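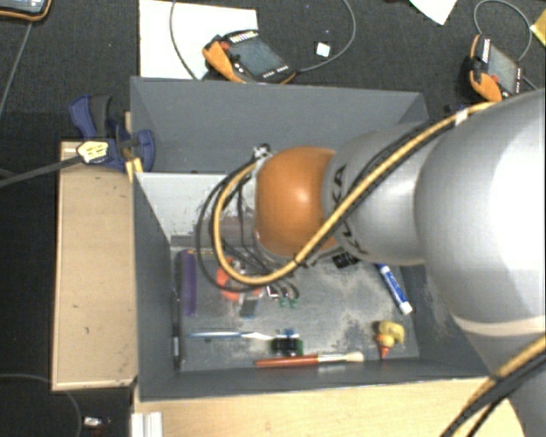
There is a bin in our house that we call the bottom bin, and it has been getting fuller since about the time we moved to Wengate. Every home must have one. Ours began as a drawer, graduated to a shoebox, and by last winter was a deep grey tub in the laundry that you had to lean right into, with one hand on the washing machine so you didn't follow your own arm down.

I finally emptied it in August. I'd been putting it off because it isn't a job with any glory in it. If you paint a wall, people come around and say what a lovely colour. If you sort out the bottom bin, your family asks where the tape measure went.

I've been thinking a lot about the things that end up down there, the odds and ends that don't belong to any set. Something like a marker, in blue and white. A little yellow toy that looks like a duck. Something long and purple lying up against the wall, where long things always seem to go (I swear they line themselves up when you close the door). Small metal and black bits with green ends, all bunched together in the middle. None of it is rubbish, and that's the whole trouble, isn't it? If it were rubbish you'd throw it out and be done by morning tea.

My neighbour Setsuko Kaneko came over while I was halfway through, with a bag of lemons and absolutely no intention of helping, and she sat on the laundry step and told me how her mother used to do it. Her mother gave every loose object in the house a year. Once a year the tin came out, everything was tipped onto newspaper, and anything she couldn't name was gone by dinner. Setsuko said she had once lost a perfectly good bicycle valve that way and was still a bit sore about it. She's seventy-something. I told her I'd look out for a valve.

I liked the idea of naming things, though, so I borrowed it. I put an old towel on the floor and pulled everything out a handful at a time, and if I could say what it was and which room it lived in, it went into that pile. Kitchen, shed, desk, kids. Everything else stayed on the towel. By lunch the towel was very full and the piles were embarrassingly small, but it was a start, and I had a cheese sandwich and felt quite good about it all.

The markers were the easiest. I tried each one on the back of a Villalobos catalogue, and the ones that wrote went into the desk jar. The dead ones went out, except for a gold one that my daughter says will come good if you stand it on its end overnight. It is still standing on its end on the windowsill. I have my doubts.

Toys were harder. My two are well past bath toys now and neither of them could have told you the last time they played with anything in that tub, but the minute I put a few in the op shop bag they were both in the doorway, looking stricken. We settled on keeping 3 each. My son spent the better part of an hour choosing his, and then left them on the stairs.

As for the cords, well. I had a cord for a Zondaron radio we gave away before my son was born, and I'd moved house with it twice. I wound up anything I could match to something we still own, put a strip of masking tape on it and wrote the name on the tape. The rest went to the e-waste cage at the Skasirier transfer station, where the fellow on the gate waved me through without looking up from his thermos.

Then I washed the tub out in the back yard. The grey ones show every bit of dust, and it had gone pale and scuffed all over the floor from years of things being dragged across it. Hot water and a bit of dish soap got the dust off. The scuffs are there for good and I've decided I don't mind them.

I did think about buying one of those inserts with the little compartments, and got as far as measuring for one. But I know us, and we'd have the compartments full of single earrings by spring. The tub has gone back under the bench with the towel folded in the bottom so things don't rattle so much, and what's left barely covers it. It's lovely to be able to see the lot at a glance. When somebody wanted a small screwdriver the other night I had it in their hand in no time at all, and I'm afraid I was a bit smug about it.

Setsuko's valve hasn't turned up. I did find a button that I'm nearly sure is off her green cardigan, so that's in an envelope by the front door for when she's next over.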